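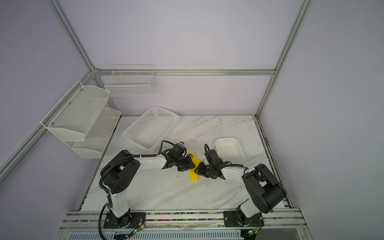

GRALELL SUPPER CLUB
Minutes, monthly meeting, November 2018
Held Wednesday evening, back room at Drostodeck. Start 7 pm, more or less on time.

Present: enough for a quorum, sign-in sheet is with the secretary. Apologies from both kitchen leads (flu). Chair ran the meeting, secretary took these.

1. Last minutes
Read, approved. One correction: the soup at the fall supper was squash, not carrot. Several people felt strongly about this.

2. Money
Balance is $564 after paying for the fall supper. Deposit on the hall already out of that. Still owed for ticket sales at the door, envelope is in the safe at Drostodeck, needs counting. Question about whether we get the cleaning deposit back. Chair to ask. Question about raising the ticket price. Long talk, no vote. Feeling in the room was leave it alone for winter and look again in May.
Reciepts: please put your name on the back. Three came in with nothing on them and they can't be paid out.

3. Winter supper: numbers and room
90 seats this time. Fire limit on the room is 100 and that has to include servers, so we can't squeeze in extras at the door like last year. Agreed: tickets only, no walk-ins, sign on the door saying so.
Long tables down the middle, serving table by the kitchen hatch. Coat racks move out to the hallway. Stage stays clear for the choir, they need the piano side. Someone has to check the piano cover unlocks BEFORE the night.
Side door sticks when it's cold. Landlord told again.

4. Food
Kahraman quoted for bread and the two big trays of rice. Price is fair, voted to accept. They want a final count a week ahead and they deliver to the back door only. No parking on that side, so whoever meets the van stays with it.
Mains: chicken stew and the bean one. Bean stew is the vegan option AND the gluten free option, so no flour in it for thickening, please write this on the recipe. Argument about whether the chicken gets peas. Left to the kitchen.
Dessert: apple crumble, members bring. Sign-up sheet went around, came back with a lot of crumble and no custard. Sheet going around again by email.
Coffee urn, the big one, leaks at the tap. Small one is fine. Buy a new washer first, then see.

5. Table settings
Went with yellow paper napkins. Red was cheaper but the dye ran on the white cloths in spring and two cloths had to be thrown out. Knife, fork and spoon for every place, laid together on the napkin and then rolled, so each guest gets one bundle and we don't have people digging around in trays at the hatch.
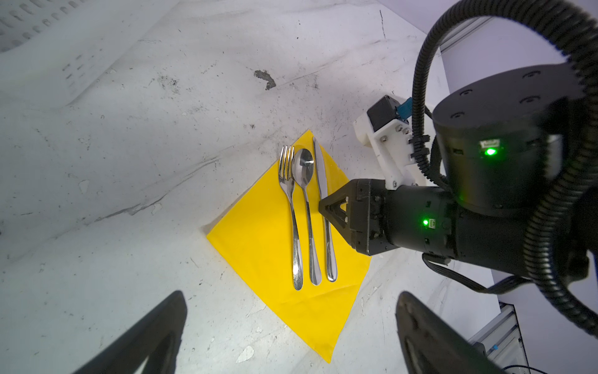

Rolling to be done the afternoon of, not the night before. Last time they were stacked overnight in the pantry and half had come undone by morning. Objection that the afternoon crew is already short. Noted. Two people from the choir offered to come early and help.
Motion to tie the bundles with string. Failed. Motion to use the paper bands we have left over from the wedding booking. Also failed, they have the couple's initials on.
Somebody asked for a cone shape with the handles down inside and the tops showing. Looks nicer in a glass, takes longer. Agreed: cones for the head table, plain rolls everywhere else.

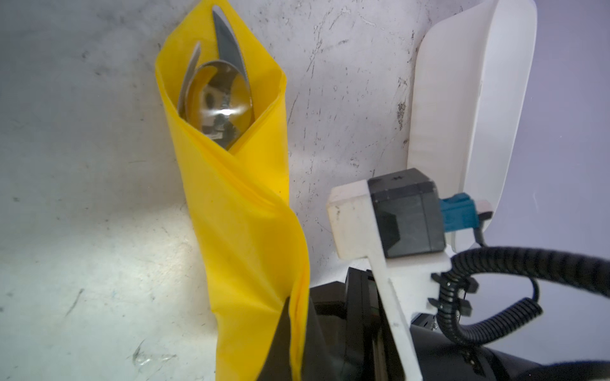 6. Cleanup
Last supper ran very late because the dish crew and the serving crew were the same people. This time seperate lists. If you serve you don't wash.
Trash: hall wants cans and bottles sorted now. Bags are under the sink. Food scraps go to the community garden bin, lid has to be clipped shut or the raccoons get in.
Leftover stew goes out in tubs, bring your own tub.
Floor to be mopped same night. Mop head is new, bucket is not.

7. Publicity
Flyer draft passed around. Liked the drawing of the pot, didn't like the lettering, can't read the time from any distance. Fix and print. Drostotach store said they'd put one in the window and keep a stack by the register. Library too. No posters on the light poles, we got a letter about that.
Newsletter deadline is end of the week. Blurb is written, needs cutting in half.

8. Other business
Lost property: one gray glove, a casserole dish with a blue lid, reading glasses. All at Drostodeck behind the counter. Dish goes to the kitchen if not claimed.
Storage closet key is missing. If you have it please just hang it back up.
Request for a kids' table. Yes if a parent sits at it.
Request to bring back the raffle. Put off to next meeting, we need to look up whether there's a permit.

Actions
Chair: cleaning deposit, landlord re side door
Secretary: custard email, ticket-only sign, newsletter blurb
Kitchen: recipe note on flour, washer for urn, final count to Kahraman
Setup crew: napkin order, piano cover, coat racks
Anyone: key!!

Closed late, next meeting same room. Bring your own mug.

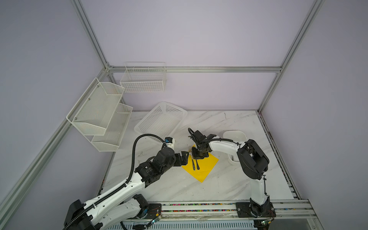

Item 5: yellow napkin, square, on the marble-pattern tabletop.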